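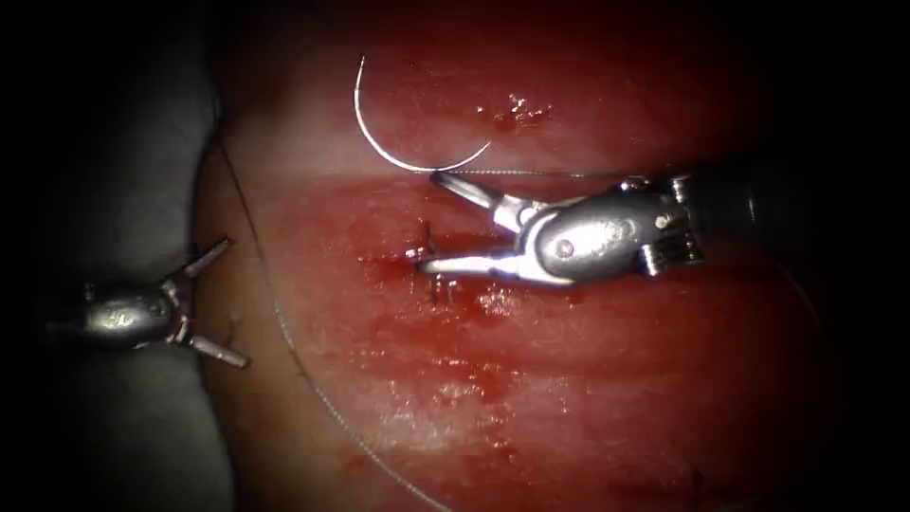 4. What the old seats told me

I should say at the start of this section that I never meant to write about stitching. My plan was to look at the stuffing, and at who in Cinham was still buying horsehair after foam became cheap. But you can't get at the stuffing of a chair without going through the stitches, and after a month of unpicking other people's work I'd become far more interested in the hand that had closed the seat than in whatever was inside it (though I did keep the hair, bagged and labelled, and it is still in my spare room).

The sample is 78 chairs, all of them repaired at least once. Most came out of two house clearances and the old reading room at Arnummont, and the rest were brought to me by people who had heard I was the one taking chairs apart. I know that isn't a tidy way to gather a sample! Chairs that were mended badly tend to get thrown out, so what I saw leans towards the better work, and I come back to that in the next section.

For each chair I wrote down the stitch used to close the outside back, the spacing, the thread and the direction of travel. Direction was a late addition. A left-handed worker will often start a seam from the other end, and once I'd spotted that on the MacRitchie dining set I had to go back through everything I'd already done.

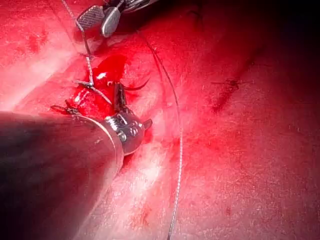 Figure 3. Two instruments at a glossy red tissue surface, the nearer one coming in from the lower left.

Slip stitch was by far the commonest closing stitch, as anyone in the trade would expect. It hides well and it forgives a wobbly line. The surprise for me was the spacing. I had assumed that older work would be finer, and I'd more or less written that paragraph in my head before opening a single seat, but the closest stitching in the whole collection was on a nursing chair with a modern nylon thread. Some of the oldest repairs had great loping stitches, pulled tight and covered over with gimp. If the braid was going on top, why would you bother?

Thread was harder to judge. Waxed linen goes dark with age and handling, and a few lengths I first put down as black had been a perfectly ordinary buff colour where they ran inside the seat. I've recorded the inside colour wherever I could reach it. In four cases I couldn't, and those are marked with a dash in the table.
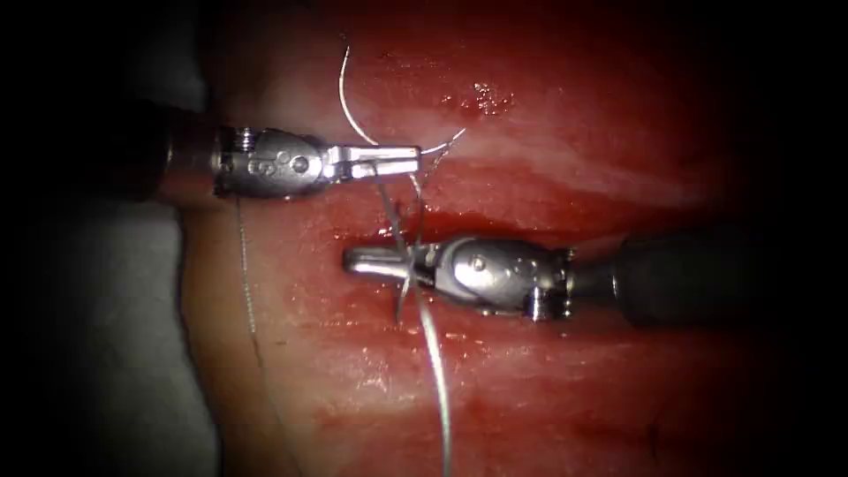

The awkward part of closing a seat is that you only ever have one side to work from. A straight needle wants to go through and be caught by the other hand, and there is no room for another hand inside a finished chair back. So the needle has to go in, turn and come out again on the same face, and the tool for that is a bent one. Anyone who has closed a cushion will know the shape of the thin curved needle in the picture, set over its horizontal opening with the fine pale thread beside it. Mine are thicker and a good deal less shiny, and I hold them in my fingers, but I do the same rolling of the wrist to bring the point round. The size of the curve shows in the finished seam too. A large one leaves long bites with a slight dip in the middle, and I found that dip over and over in the Arnummont chairs, enough to make me think one person did most of them.

I can't put a name to that person. The reading room accounts list "seats made good" three times with a sum beside each and no payee. A bill from a Terbridge carrier, dated one August, has chairs going out and the same chairs coming back, so perhaps the work wasn't done in the village at all. I'd love to hear from anybody who has the matching bill.

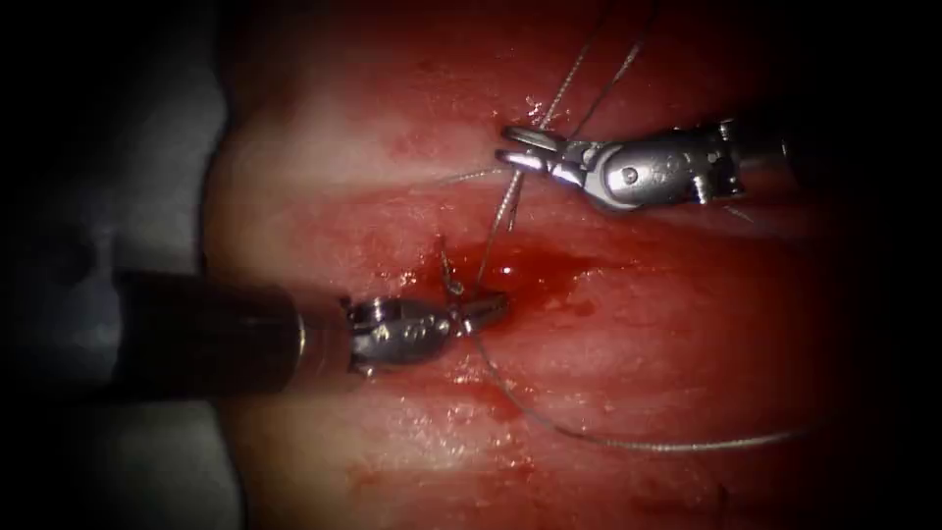

By Innes Jardine, Cinham

One more thing on knots before the tables. I recorded the starting knot wherever it survived, and the upholsterer's slip knot turned up less often than the books would have you believe. Plenty of people had just gone over the same spot a few times and snipped the end. Those starts had held perfectly well. I was taught never to do it, and I've done it twice since on my own kitchen chairs.

The spacing measurements were taken at the centre of each seam and again near the corners, with the chair standing upright. Corner figures are given separately, as nearly everyone bunches up when they get close to the end.

12 shares | 4 comments
Last updated: January 15, 2018
© Innes Jardine. Contact the author
Back to top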